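炮弹里的肉罐头，以及别的一些传说

前阵子又有人转给我那篇讲军粮的长文，标题大意是某支军队靠一种压缩饼干打赢了一场冬季战役。我读了两遍，越读越不信。

先说那个出了名的数字。文中讲，一块饼干能让一个士兵在雪地里行军30公里，不喝水。不喝水这一条就够可疑了，吃过压缩干粮的人都知道，嚼到第三口嗓子就开始冒烟。再说这30公里是谁量的？原文没有出处，只写“据老兵回忆”。哪位老兵，哪个团，哪一年，一概没有。我顺着转载往回翻，翻到最早的一篇，署名Milagros Navarrete，是个写旅行随笔的，她自己也只说是在Walarska的一家小酒馆里听来的。 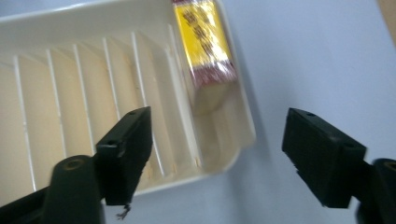 酒馆里听来的故事我也爱听，可是一转再转，“听说”两个字就没了，到了第三手已经变成“史料记载”，第四手还配上了军衔和番号。Montecinos出的那本战史小册子干脆把它当正文写，后面列了一串参考书目。我借来其中2本翻过，没有一本提到饼干，倒是有一大段讲马料怎么调运，比饼干有意思多了。

我怀疑的还有那种说法背后的劲头，好像某国的兵生来就特别能扛，不怕冷，不怕饿，给一块硬面疙瘩就能冲锋。写这种话的人多半是坐在暖气边上的参谋，或者对面那边打了败仗、需要找个理由的将军。兵自己写的信里是什么？袜子湿了，面包冻得要拿刺刀劈，谁谁谁拉肚子拉了6天。小册子附录里印了196封信的摘录，我一封封看下来，说想家的最多，其次是抱怨吃的，自夸耐寒的我没找着。也许挑信的人有偏心，这个我没法排除。
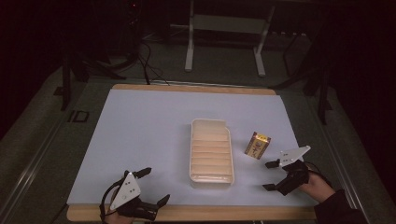
桌上的白色长托盘和一个小盒子。

再说味道。这几年军粮复刻成了一门生意，Clultis那家网店卖得最起劲，页面上写着“原配方”。什么原配方？我发信去问，回信说依据的是“档案”，再问是哪个档案馆，就没有下文了。买了一包来尝，甜得发腻，还有一股香草味。战时的糖和香草，谁舍得往兵的嘴里塞？Flidotness论坛上有人替他们辩护，说军官配给里本来就有甜食。那就请写成军官配给，别印一个扛枪的大头兵在广告上。

我不是说吃的不重要。补给当然重要，仗打到后来常常就是看谁的面粉先到。可是面粉先到这件事，靠的是铁路、车皮、账本，还有一帮在站台上冻得跺脚的司务。这些东西写出来不好看，也没人愿意转发。那篇长文将近万字，铁路只提了一句，还把轨距写错了。

有读者留言说我太较真，故事嘛，图个乐。行，图个乐我没意见，标上“故事”就好。原帖的评论区我也去问过出处，楼主回了一个笑脸。小册子还在我手上，下回想抄一段讲马料的，里面有张燕麦的调运表，数字对不上，我还在算。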